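Re: [atgate-list] Snack box for the tea table, again

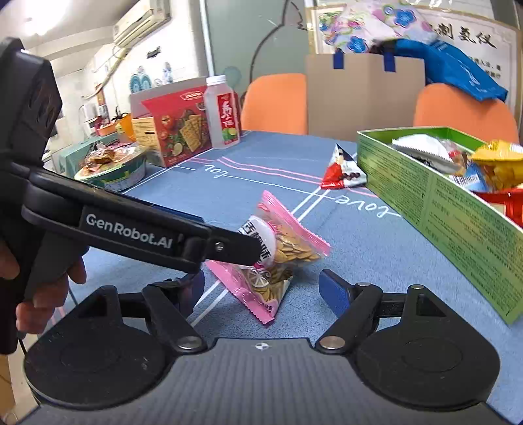
I'm still not convinced the box is the answer. An open one with tall sides holds plenty, I grant you, but the small packets sink and only the big bags get eaten. On our table the pink bag of little round things and the triangular packet ended up on the cloth anyway.

> We could order the Griravix mixed carton, 60 packets a time, and stand
> it on the table as it comes. No bowls, no washing up. Idovus do
> one as well but it's dearer. I think it would last us 6 meetings.

Six meetings? I doubt it. The last lot was down to 10 packets by the second, and those were the ones with seaweed. Has anyone checked the Tóth price with delivery? I make it 1,249 for the year, for crackers we can buy round the corner.

I'd sooner try a shallow tray first – there's one in the cupboard at Atgate. And please keep the blue cloth, whatever we put on it. The white one shows every crumb.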